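Trevik Home Guide, Section 13
Setting Up the Table: Brown Paper, Bin, Cloth and Tray

Before you bring out any of the food, it's well worth giving yourself a few quiet minutes to get the table ready. I know it is tempting to skip ahead to Section 29 (we have all been hungry!), but a table that is set up nicely makes the rest of the evening so much easier.
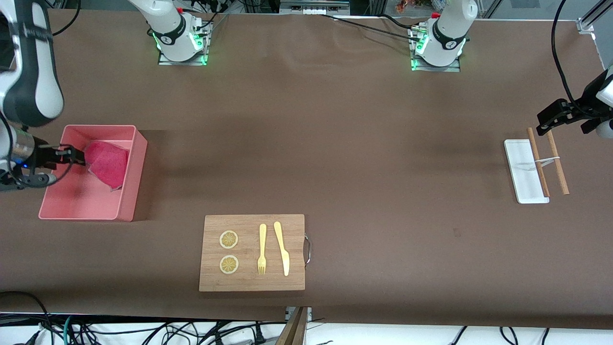

Fig. 2. Brown paper on the table, cloth in the pink bin at left, chopsticks and white tray at right.

1. Wipe the tabletop and let it dry, then roll out the brown paper and smooth it from the middle toward the ends with the flat of your hand. A long table may take nearly 94 inches of paper, so measure before you cut.

2. Set the pink bin toward the left. Leave it open at the top, so that a cloth can go in or come out without anyone having to fuss with a lid.

3. Put the cloth in the bin. There is no need to fold it for everyday meals, and a crumpled one does the job just as well. For company you may like to fold it in thirds and lay it on the paper instead.

4. Place the narrow white tray on the right, with its short end toward you.

5. Lay the two chopsticks by the tray. Resting partly on it is fine while you are still getting things ready. When everyone is about to sit down, straighten them up and move them fully onto the tray.

Note: If you are left-handed, swap the two sides and follow the same steps. Rodrigo Montes at our Brerkbridge shop sets his own table that way and has never had any trouble with it.

Caution: Keep candles and hot pans off the paper. Put a trivet down first, and change the paper if it gets soaked or greasy.

Caution: Deep-colored cloths can bleed in the first wash or two. Wash them by themselves in cool water, and please don't leave a damp one sitting in the bin overnight.

For bowls and serving spoons, go on to the next section.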